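Guia de montagem e uso do Jesenero
Parte 3: preparar a peça e pegar pela barra

Tempo de leitura: 5 min

Se você chegou até aqui, o braço já está parafusado e o Pruvden abre sem reclamar da porta USB (se ainda reclama, volte para a Parte 2, eu espero). Agora vem a parte de que eu mais gosto: pôr roupa na mesa e fazer o Jesenero segurar o tecido pela beirada.

1. Ligue o controlador e espere o LED do Tagle parar de piscar.
2. No Pruvden, carregue o perfil "tecido_escuro". O perfil padrão foi feito para toalha branca e se perde todo no preto.
3. Ponha a peça na mesa e abra com a mão, sem passar a ferro nem caprichar demais. Uns vincos ajudam no treino!
4. Desça a garra até a barra, devagar, com a velocidade em 10. 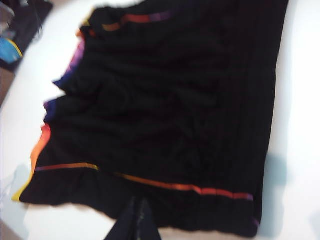
Figura 1. Garra junto à barra da peça preta, logo abaixo da listra colorida.

Nota: eu gosto de peça preta com acabamento colorido porque a gente se orienta pela cor na tela, mesmo quando a imagem vem borrada. A listra vira uma régua. Se ela aparece torta, anote no caderno e siga em frente, o programa aceita inclinação pequena.

5. Confira a abertura dos dedos. Uso 737 no campo "posição" para tecido fino, e quem monta com os dedos compridos do kit Hiltau precisa refazer esse valor.
6. Feche até a força chegar a 200 e pare. Mais que isso e o motor começa a esquentar (já perdi uma tarde inteira esperando esfriar).
7. Levante um tantinho, solte e salve o episódio.

CUIDADO: mão fora da mesa enquanto o braço estiver habilitado. O botão vermelho de parada fica com a segunda pessoa da dupla, sempre.

Depois da barra, a gente passa para a boca da peça, que é mais chata: tem curva, tem dobra, e o tecido fica em duas camadas. Mire na cor mais clara do punho, que no nosso caso é a faixa amarela, e chegue de lado.

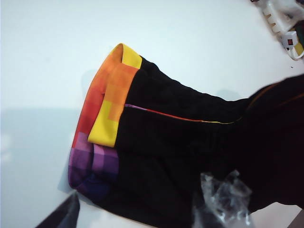

CLUBE DE ROBÓTICA · Equipe Jesenero · Manipulação de tecidos

8. Repita os passos 4 a 7 com o punho dobrado. Grave 5 episódios antes de mexer na posição da roupa.
9. Se a garra pegar só a camada de fora, marque como "parcial" e não apague! Episódio parcial também entra no treino.

Nota: plástico transparente brilha e confunde a segmentação. Quando tiver algum encostado na peça, marque a caixinha "reflexo" no episódio.

Na Parte 4 eu explico como exportar tudo, inclusive o erro de pasta que o Pruvden dá com acento no nome.

Comentários

robo_do_fundao: O meu fecha em 737 e ainda escapa o tecido. Pode ser a borrachinha dos dedos?

autora: Pode sim! Troca a borracha e zera a garra de novo antes de mudar o número.

linha_e_servo: Funciona com calça jeans? A costura é bem grossa.

malha42: aqui só foi depois de baixar a velocidade, valeu

Última atualização: março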